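Guides > Small Kitchens > Countertop Microwaves > First-Day Setup

Setting Up Your Compact Microwave (Section 2: Placing It and the First Run)

By Tsz-kin Yang
3/25/21

I've set up a lot of these little ovens for the Susumberg rental kitchens, and I still do it in the same order every time. Have your own maker's booklet open next to this guide, and if the two of us disagree, go with the booklet!

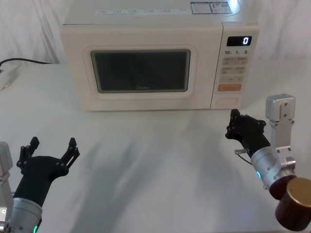 Section 1 covered unpacking, so by now you should have the foam and tape out of the cooking space and the glass tray washed. Let's get it into position.

2.1 Placing the oven

1. Pick a flat, sturdy surface that can hold the weight with no wobble. I push down on each corner with my palm before I trust it.
2. Set the oven down with the door facing you and swing the door all the way open (you'd be amazed how many people find the wall this way).
3. Check the clearances in your booklet for the back, sides and top. My own rule is a hand's width at the back, and more if the booklet asks for it.
4. Tie back any curtain or cloth that hangs near the vents.
5. Run the cord behind the oven with a little slack in it, well away from the front edge of the table.

CAUTION: Plug the oven straight into a grounded wall outlet. Power strips and extension cords are fine for a lamp, but a microwave pulls a lot of current and can overheat them.

NOTE: Leave the warning stickers where they are. Diệp Tôn peeled hers off for a cleaner look and then had to write to Tiltero for a replacement set.

2.2 Getting to know the panel

Panels differ from model to model, but on a small oven you'll usually find a display up top, quick time keys under it, and a start button that's bigger or brighter than the rest. Press each key once and watch the display. If you end up somewhere odd, press stop or cancel until it clears.

2.3 The first run

1. Fit the tray and make sure it turns freely.
2. Put in a microwave-safe mug of water, with a wooden stir stick standing in it.
3. Close the door until it clicks.
4. Set 60 seconds on high and press start.
5. When it beeps, wait another 20 seconds, then take the mug out with a mitt – the handle can get hot.

CAUTION: Never run the oven empty, and never run it with a door that's bent or won't latch.

If the water is still cold, check the power level and try once more. Still cold? Unplug it and call the store. Cleaning is in Section 3.

We use cookies to remember your reading settings. Accept | Manage choices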